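Virkel
Home / Workroom / Tables and surrounds / Parkon 330

Parkon 330 Sorting and Folding Table with Surround

White tabletop, pale back wall, two side walls
Price: $886 complete
Surround only, for an existing Parkon table: $458
Ships from Giltemgate

Overview

The Parkon 330 is a worktable with walls. It is made for people who handle small pieces of cloth for much of the day: swatches, napkins, patches, scarves, trimmings, samples out for color checking. The tabletop is flat and white, the back wall is a smooth pale gray-white, and the side walls meet it at straight corner seams with thin metal edging. Light-gray trim runs along the left and right sides of the tabletop.

We sell it to alteration shops, costume stores, linen rental firms, quilt guilds and school sewing rooms. It also gets bought by people who photograph cloth for online listings, though it was drawn up as a sorting table first.

Why the walls

Small pieces of fabric slide. On an open table they go off the back and down behind it, and then somebody has to move the table. The back wall stops that. The side walls do the same job at the ends and they cut down the draft from a door or a fan, enough that a light strip of cotton stays where it was put.

The other use is color. A dark brown cloth looks different against a red brick wall than it does against a plain one, and the same goes for anything with a mixed or mottled pattern where you are trying to decide which of two piles it belongs to. The pale wall and the white top give you the same background every time. If you sort by shade, hang your lamp over the middle of the table and leave it there.

Tabletop

The top is one flat surface with no seams across the working area. It has a matte finish, so there is very little glare from an overhead light. Chalk and tailor's wax wipe off with a damp cloth. Ballpoint needs a little rubbing alcohol. Permanent marker will stain if it is left overnight.

Do not iron on the tabletop. It is not heat resistant. If you need to press as you go, use a pressing mat and keep it well in from the trim.

Pins can be used on the table, but the top will not hold them. For pinning, lay down a cork sheet.

Rated load is 132 lb, spread over the whole top. Please don't sit on it or stand on it to change a bulb.

Corners and edging

The corner seams are the part we changed most between the first Parkon and this one. On the older table the walls were pushed together and held with tape, and lint collected in the gap. The present corners are framed with metal edging that covers the seam from top to bottom. The edging is screwed on and can be taken off with a small Phillips screwdriver if you need to replace a wall.

Vojtěch Trnka drew the new corners. He asked for the edging to be kept thin so that it would not throw a dark line across the work, and we have kept to that even though a wider strip would be quicker to fit. 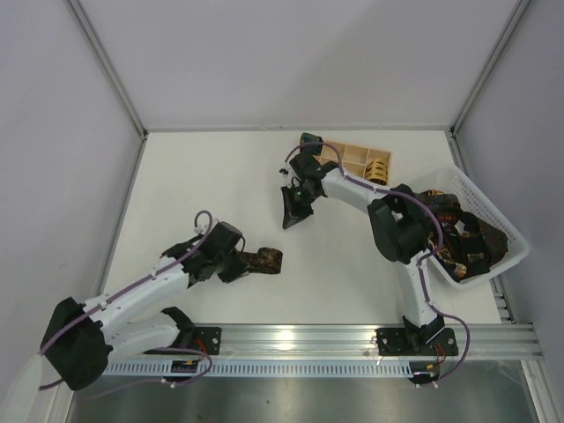

Run a finger down each seam when you first put the table together. If you feel a step, loosen the screws on that side by half a turn, push the wall flush, and tighten again from the bottom up. The trim along the sides of the tabletop is fitted at the shop and should not need adjusting.

Using a basket on the table

Most customers keep a basket on the table itself and work out of it or into it. The right-hand side suits right-handed people sorting into the basket, the left-hand side suits the same people sorting out of it. Try both before you settle.

Any basket with a flat bottom will do. We suggest one low enough to drop a folded piece into without lifting your elbow. Rough wicker can leave fine scratches when it is dragged, so either lift it or put felt under it. Felt pads are included in the hardware bag.

If you are working through a large batch, empty the basket before it is heaped. Pieces piled over the rim tend to unfold, and then you are folding them twice.

Folding small pieces

A few notes from our own sample room, where we fold fabric cards and swatches on the same table we sell.

Lay the piece face down with the longer side toward you. Smooth it from the center out. Fold the far edge in, then the near edge over it, and you have a strip. Fold the strip once across if it needs to fit a sleeve or a pocket. Patterned cloth is easier to identify later if the fold leaves some of the pattern showing, so with mottled prints we leave the last turn face up.

Cloth that curls at the cut edge should be weighted for a minute before folding. A ruler is heavy enough for cottons. For stiffer upholstery samples we use a flat iron, cold.

Keep finished pieces toward the back wall and unfinished ones toward the front. It is a simple habit but it saves picking up the wrong stack.

Lighting

No lamp is included. The walls reflect a good deal of light back onto the table, and a single overhead lamp is usually enough. If you are matching colors, use a bulb rated for good color rendering and turn off any desk lamp nearby, as the two together will give you mixed shadows in the corners. In January we get a number of calls from people who say their walls have yellowed. In most cases it is the bulb. Hold a sheet of plain white paper against the wall under daylight before you order a replacement.

Cleaning

Walls and top: soft cloth, warm water, a drop of dish soap. Dry afterward.
Corner edging: dry cloth, or a soft brush for lint.
Side trim: same as the top.
Do not use scouring powder, acetone or melamine sponges. Melamine sponges will take the matte finish off in patches and we can't repair it.

Lint shows up on white less than people expect but dark fibers do show. A lint roller works well. Do the back corners last.

Assembly

The table comes in two cartons. The walls are in the flat one. You will need a Phillips screwdriver and a second person for the back wall, which is awkward to hold upright alone.

1. Place the tabletop on its legs or on your own bench and check it with a level.
2. Set the back wall in place and start the lower screws. Leave them loose.
3. Bring in the left wall, then the right wall.
4. Fit the corner edging on both sides.
5. Square everything up and tighten, starting at the bottom.
6. Peel the protective film. Do this last. The film comes away more easily in a warm room.

If the film tears and leaves a strip under the edging, loosen the edging and pull it through. Do not cut along the seam with a blade.

Specifications

Model: Parkon 330
Tabletop: white, flat, matte
Trim: light gray, left and right sides
Back wall: pale gray-white, smooth
Corners: framed seams with thin metal edging
Rated load: 132 lb, evenly spread
Delivered in: two cartons
Included: tabletop, legs, three walls, corner edging, screws, felt pads, printed instructions
Not included: lamp, basket, screwdriver

Spare parts

Back wall, left wall, right wall, corner edging and side trim are all sold separately. Give us the number on the sticker under the tabletop when you order. Walls from the first Parkon do not fit the 330, and the screw holes can't be redrilled to match. If you have the older table and want the new corners, the surround set at $458 is the way to get them, and it fits the old top without changes.

Ordering and delivery

Orders placed before 2 p.m. go out on the next working day if the table is in stock. Delivery is to the ground floor. The driver will not carry cartons upstairs, so please arrange help if your workroom is on an upper floor.

Customers who want to see one before buying can do so at our Giltemgate showroom or at Gunawardena, who carry the full Parkon range and keep a 330 set up on the shop floor. Bring some of your own cloth and try it. Their prices are the same as ours, and they can order spare walls on your behalf.

Returns

Tables can be returned within thirty days in the original cartons. We do ask that the protective film still be on the walls. Once the film is off we can exchange a damaged part but we can't take back the whole table. If something arrives scratched or bent, leave the rest of the film in place and send us a photo of the damage with your order number.

Common questions

Can I buy it without the side walls?
Yes, but only from the Giltemgate showroom. The back wall stands on its own with a pair of brackets.

Will it fit on top of a bench I already have?
Yes, leave the legs off. The bench needs to be level and deeper than the tabletop.

Can I stick things to the walls?
Low-tack tape is fine for pattern cards and order slips. Take it down at the end of the job, as it gets harder to remove the longer it stays. Hooks with foam backing will pull the surface.

Is it suitable for wet cloth?
Damp is fine. For anything dripping, put down a tray, and wipe along the trim afterward so that water does not sit against it.

Do you make it in other colors?
No. We tried a gray top, and dark thread got lost on it.

Related items: Parkon stool, Parkon pressing mat, cork sheet cut to fit Parkon 330, replacement felt pads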